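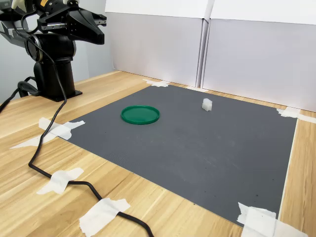
The gray mat on its light wood table, masking tape at all four corners.

Tabletops of Lumitz: mats, tape and good wood

4 min read

I love a work table. Give me a big flat surface with something laid over it and I'm happy for an afternoon, and the shared rooms at Lumitz are full of them! This page is my gallery of the tables here and the stuff people put on top: mats, paper, cloth, cork, and a lot of tape. I started it in July, when the long windows let in light until late in the evening and even the oldest tops looked wonderful. I've kept the notes short (well, shorter than I wanted) and mostly they're about surfaces, as that's what I like best.

The gray mat

We're starting with my current favorite. Look at how well that dark gray goes with the pale wood! There's a fine texture to it too, the kind you want to run your hand over, and the table still shows around it so you get both colors at once. White tape on top of dark gray is about as plain as decoration gets and I think it's great. The strips are crumpled and they overlap in the near left corner, and the same tape goes over the black cable where it crosses the table. I'd happily have a whole room done like this.

A word for masking tape

I know there are neater ways to fasten a mat. Kilian Frei uses double-sided carpet tape and gets a result so clean you'd think the mat had been painted on, but then he spends half a morning with a scraper when he wants it somewhere else. Masking tape you just pull up. It tears by hand, you can write on it, and it comes in every width at Guler down on the corner. I buy the wide one. Pull it back low and slow, almost flat to the table, and it behaves much better on old varnish.

The long table by the windows

Eighteen feet would be a fantasy, but it's the longest one we have and it came with the building, which went up in 1968. The top has been sanded so many times that the edges have gone soft and round, and I mean that as the highest praise. Liesl Eberhard cuts patterns here. She rolls brown paper from one end to the other and weighs it down with whatever is handy, which last winter meant a row of jam jars filled with gravel. Lovely things, those jars.

The Oberholzer bench

Everyone calls it the Oberholzer after the joiner's shop it came out of. It is heavy! Four of us moved it the length of the corridor and then had to move it back again, as it wouldn't take the turn at the end. The front edge is full of old saw marks and somebody has drilled a neat row of holes along the left side for a purpose we have argued over many times. No mat on this one, ever. Kilian oils it when the weather turns and the room smells of linseed for a week.

Cork, and why I came around to it

I used to think cork was for notice boards. Then we were given a roll end 60 centimeters wide, and I laid it on the small table in the back room just to see, and it was so quiet! You put down a pair of scissors and hear almost nothing. It does crumble at the corners, so the tape has to go well in from the edge, and it picks up ink the moment you look away. I'd still put it on any table where people have to talk while they work.

The glue table

The scruffiest one and maybe the best loved. Its cover is a sheet of plain white board that gets flipped when the first side is too lumpy to write on, and then replaced. I keep the old ones. Liesl says I can't keep all of them, and we have agreed on the ones with good colors. There's a green one from the paper lantern evening that I would put on my wall if I had the wall for it.

The folding pair from Plelport

These came over from the hall at Plelport when it was refitted, two folding tables with speckled tops and legs that lock with a proper clunk. They're a hair different in height, so a mat across both of them always has a step in the middle. I've tried card under the feet. I've tried two thicknesses of card under the feet. In the end I put one mat on each and let the gap be, and that looks nicer anyway.

Paper off the roll

We bought a 400-meter roll of kraft paper and I thought it would last forever. It's going down fast, mostly because it's so pleasant to use! You pull a length over the end of the table, tear it against a steel ruler, tape the corners and there's a clean new surface in under a minute. People draw on it while they wait for things to dry. The drawings are often very good, and I cut those out before the sheet goes in the bin.

Choosing a mat for your own table

I get asked, so: leave a border. A mat that goes right to the edge gets caught by sleeves and hips, and you never see the wood, which seems a shame if you have nice wood. Dark mats are restful under bright lamps and show up thread and sawdust straight away. Pale ones are kinder to small dark screws. If it arrives rolled, turn it upside down under a couple of heavy books overnight before you tape anything. And do the far corners first, then smooth toward yourself and finish with the near ones.

More tables are coming once I've persuaded Liesl to let me into the dye room, where there is a zinc-topped counter with stains in every blue you can think of.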